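4.2 Are the threads really the weak point?

The claim that hose joints fail at the thread has been repeated so often that few authors bother to support it. Gebremichael gives it one sentence and no data. Kowalczyk and Asfaw go further and blame "careless starting" of the nut, yet their own tables do not separate a badly started nut from a bent hose end. We are not persuaded that the two can be told apart after the fact, and we doubt that they were.

Part of the trouble is the shape of the parts. An angled brass fitting does not sit in line with the hose below it, so any twist in the hose is passed to the joint at a slant. Several threads may be left showing and the joint may still be sound, or it may not. The eye is a poor judge of this. Counting exposed threads, as the Indberg method asks, seems to us to measure how the fitting was made as much as how well it was done up.

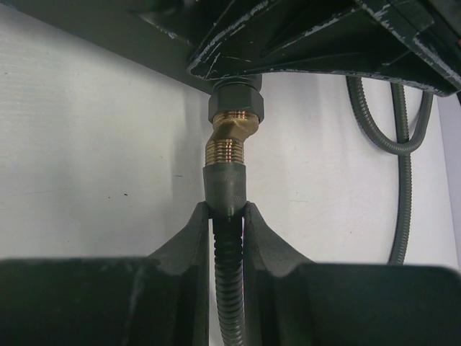
Nor does the advice to "turn until firm" help much. Firm to whom? In our September trial, 14 fitters worked through the same 40 joints, and two of them disagreed with the rest on almost every one. Hiwot Kahsay has suggested that the two were simply wrong. Perhaps – but the written guidance gave us no grounds for saying so.

The layout of the bench has had even less attention. A long hose pulls on whatever it is joined to, and where the spare length lies must matter. Figure 3 shows a hose draped over the table, with a black Y-shaped part carrying small brass fittings lying nearby. Earlier reports leave the hose out of their drawings altogether, as if it had no weight and no wish to spring back.

Figure 3. Long black flexible hose and Y-shaped part with brass fittings on the white work surface.
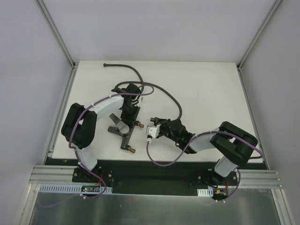

4.3 Limits of the Tudarell scoring sheet

The sheet allows only "sound" or "unsound", and we used it with some reluctance. Tesfamariam defends it on the grounds that fitters will not fill in anything longer. That may be true, though we have not seen it tested.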